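Ichikawa Hall's memorial garden opens in July!

We are so happy to share this one. After two years of planning, the remembrance garden behind Ichikawa Hall is ready for families, with 144 engraved stones already set along the path and space for 100 more. Asuka Yokoyama drew the layout, and she kept the old pear tree right where it was (thank you, Asuka!).

Families who held services with us at Visau or Rillard can add a name at no charge. Just send the spelling and the years to Thịnh Đồng at the front office before the end of June. He'll mail you a proof to check.

The opening starts at 10 a.m. with music and a reading of the names, then lunch on the lawn. Bring a story to tell, we'd love to hear it!

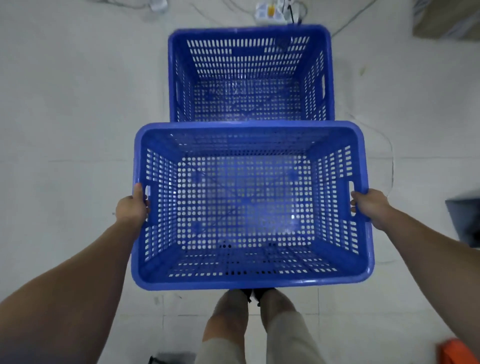
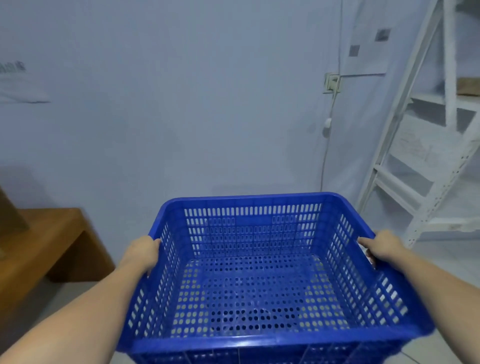 Blue baskets, held in both hands.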